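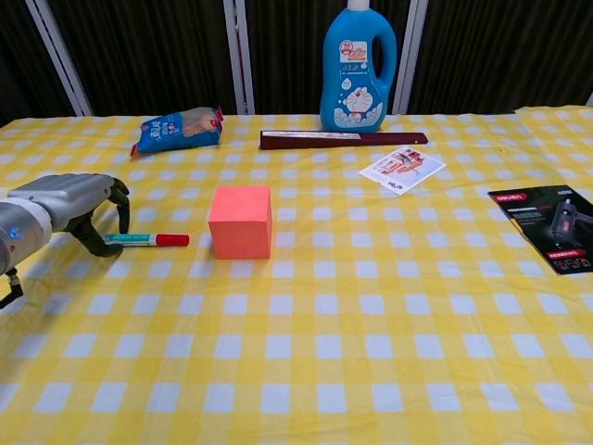
Fig. 7 – Demo table, left arm at the marker pen. Cube next to it, bigger items along the back.

Posted in: Guides > Events & Open Days
29 Oct 2021 | by Tustlow demo desk

Section 4. Setting up the pick table for an open day

Read section 3 first (power, network, floor tape). This part covers the table, the objects, the run and the pack-up. Written for the Tarnidcombe visit but works for any hall. Two people, one on the stop button at all times.

4.1 Table and cloth

1. Table goes inside the booth, long side to the visitors. Leave walking room at the back.
2. Lock all table feet. Push it from both ends. If it rocks, fix it now.
3. Checkered cloth on. Pull toward the front and clip underneath. Small wrinkles are OK, a ridge under the pick area is not – the fingers catch on it.
4. Dark curtains closed behind the table. Daylight through a gap throws the vision off, we lost most of a morning to this at Prerkmont.
5. Keep the front half of the table clear. No phones, no coffee, no leaflets. Visitors will put stuff there, move it.

Note: the yellow and white cloth is the one the vision was tuned on. If you swap it, redo the background capture (section 6) before the doors open. Takes a while.

4.2 Starting the arms

1. Main switch on at the cabinet. Wait for the fans to settle.
2. Check the light in the white band on each arm. Blue = ready. Anything else, see the fault table in section 9.
3. Open the Kozan panel on the laptop. Log in with the demo account, not your own.
4. Press HOME. Both arms go to rest. Hands off the table while they move.
5. Open and close each hand from the panel, twice. Watch the fingers. One lagging behind usually means a connector not pushed all the way in.
6. Load program 204. That's the tabletop set. Program 31 is the old one with the cups – don't run it, the heights are wrong for this table.

CAUTION: Never reach over the table with the arms live. Stop button first, then reach. Same rule for staff, no exceptions becuase you are in a hurry.

4.3 Laying out the objects

Order does matter. Small items near the arm, tall items at the back.

1. Marker pen first. Flat on the cloth, lengthwise, cap on and pointing at the cube. Within easy reach of the left hand.
2. Foam cube beyond the cap. Leave a gap so the fingers don't nudge it.
3. Snack packet further back, left side. Any angle. Use a full sealed one – opened packets go flat and the hand can't get hold of them.
4. Long dark red box across the back.
5. Detergent bottle at the back edge, handle to the right as seen from the front. Empty it and rinse it before the event. A full one is over the 400 g limit we set for demos.
6. Printed card and the black glue gun brochure on the right, flat. Hard ones. Save for the end or skip.

Note: the Doraemon on the bottle gets the kids to the front row every time. Good, but have the rope up before they get there.

4.4 Running the demo

1. Stop button in hand. Say out loud that the arms are about to move.
2. Press START. The left hand comes in over the pen with the fingers open.
3. Let it finish. Don't talk over the first pick, people want to watch.
4. Pen, then cube, then packet. After that ask the crowd to choose the next one.
5. If a pick misses, wait. It tries again on its own. Two misses, press HOLD and reset the object by hand (stop button first, see above).
6. Between groups press HOME and put everthing back as in 4.3.

A full run is 7 minutes with questions. Keep to it or the groups stack up at the entrance.

Note: asked most often – is someone driving it? For program 204, no. In teach mode, yes. Say which one you are running.

4.5 Visitors at the panel

Only in teach mode, only one at a time, only with speed set to SLOW.

– Visitor stands at the laptop, not at the table.
– You keep the stop button. Don't hand it over.
– Foam cube only. It squashes if they press too hard, the bottle tips.
– Long hair, scarves, lanyards: stay behind the rope.

4.6 Pack-up

1. HOME, then PARK. Wait for the arms to lock.
2. Main switch off. Wait for the band lights to go out before touching a hand.
3. Finger covers on. Left and right are marked inside.
4. Objects in the gray tub, bottle upright. Count the pens, they walk off.
5. Fold the cloth along the old creases and roll it. Don't stuff it in with the cables.
6. Write up any faults in the log the same day. "Worked fine" is not an entry – put the program, number of runs, what missed.

CAUTION: don't carry an arm by the hand or the fingers. Two people, one at the base and one under the casing.

Next: Section 5, Moving the booth between halls

This site uses cookies to remember your settings and count page visits. Accept all | Manage choices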